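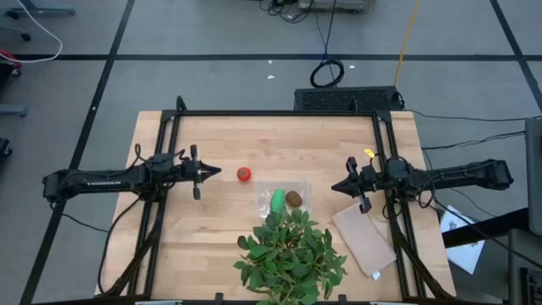
1 min read (259 words)

Re: [playgroup-swap] play food, what to keep
Saturday, July 13, 2019

> Has anyone sorted the pretend food yet? Need to know what's going in
> the Skomholm tubs and what's for the swap. Also is the butcher block
> table staying or not??

Started on it this arvo. Table stays, the kids like it and it wipes down easy. Tomato's a keeper, so is the long green thing, whatever vegetable that's meant to be. Round brown one, potato? Your guess as good as mine. Pink cloth can go in with the dress ups or be a picnic rug, don't mind. Leafy plant lives up on the shelf between sessions pls, toddlers strip it.

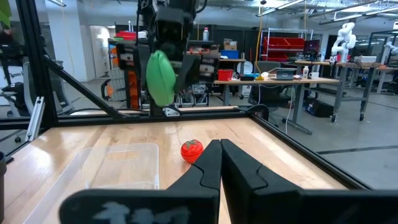

and the clear tubs are better than the bags, so if you've got spares at home bring them Thursday. Lids not essential. I'd rather no more plastic bags near the under twos at all, we did say this in November. Squishy stuff goes in seperate from the hard stuff or it picks up every bit of fluff going.

Clurell have offered us 2 more crates of play food, haven't said yes. We have almost 400 pieces on the list now, which is plenty for a room that size. Would take a till if they had one.

Still to sort:

1. Balls. The red one and any others go in the ball bag, not with the food, they keep ending up as tomatos.

2. Big dark bin. Good for the bulky things but too deep for little arms, so grown ups only. 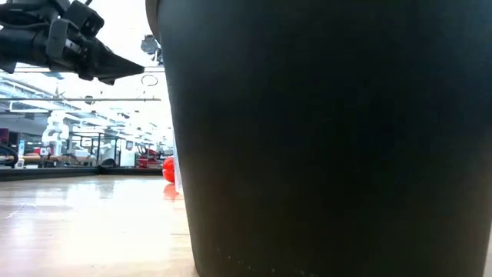
3. Labels. Can someone with a working printer do these, mine's cactus. Words and a picture on each.

Gotta run, pick up in ten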